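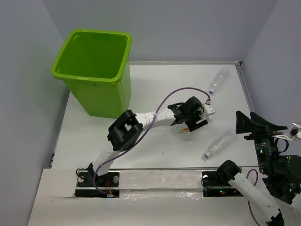
Kamil Kollár wants to know whether we really have to go over the seating plan a second time on the morning of the exam, when it was already checked the evening before. Yes, Kamil, please do! I've had a wall heater die overnight and take a whole row of desks out of use, and I was very glad I'd walked the hall before the doors opened and not after.

So here's my center checklist for the Finthorpe teacher recruitment exam, with my comments from the June session added under each point. I was the inspector for the Morine hall, which seats 400, and for the small annex with 50 seats. Use it, print it, scribble on it.

BEFORE THE DOORS OPEN

1. Fire exits unlocked and clear — OK
All of them opened from the inside on the first push. One had a stack of spare chairs in front of it when I got there. We moved them to the corridor, and then I made us move them out of the corridor too (sorry, everyone).

2. Seating plan matches the roll number list — OK after a fix
Two rows in the Morine hall were labeled backward, so the high numbers were up front. We caught it early and swapped the desk stickers. Please stick them on the top right corner of the desk, where the invigilators look first.

3. Question paper packets sealed — OK
Packets come in the gray Stoketti bags with a numbered tie. I read each number out loud and the superintendent ticked it off. It feels a bit silly, but it goes quickly.

4. Clocks — NOT OK
The annex clock was 3 minutes slow. It doesn't sound like much until you have 50 people finishing at a different time from everybody next door! We took it down and used the spare from the office. New battery needed before the next session.

5. Admit card desk — OK
Two lines worked much better than one. I'd still like a bigger sign, since half the candidates came to ask me where to go, and I was standing right under the one we had.

DURING THE EXAM

6. Phones and bags handed in — OK, with a grumble
The tokens ran out at the Morine door and someone started writing numbers on scraps of paper. It worked, everybody got their own things back, but please order more tokens.

7. Aisles clear — OK
Water bottles kept wandering out into the aisle. A quiet word was enough.

8. Attendance sheet signed — PARTLY
One sheet came back with a signature in the wrong box. Cross it out with a single line, initial it, and have the candidate sign again in the right place. No correction fluid, ever. I found some in the drawer and it came home with me.

9. Extra time candidates — OK
Seated in the annex, near the door, with their own finish time on the board. Lovely and calm in there.

AFTER

10. Answer sheets counted before anyone leaves — OK
The count matched in both rooms. The Morine one took two tries because somebody was talking to me (it was me talking to them, really).

11. Handover to the courier — OK
The Kováčik van was on time and the driver signed both copies. Keep the yellow one.

12. Results notice board — NOT OK
The old merit list was still up, right beside the space for the new one. With 3000 applicants across all the centers, someone is bound to read the wrong list and get a nasty shock, or a nice one that doesn't last. Take the old sheet down the same day, and write the post name and the session at the top of the new one in big letters.

STILL OPEN
Annex clock battery
More phone tokens
Bigger sign for the admit card desk
Old merit list down
Wall heater in the Morine hall — reported twice, and I'll be calling again before the next session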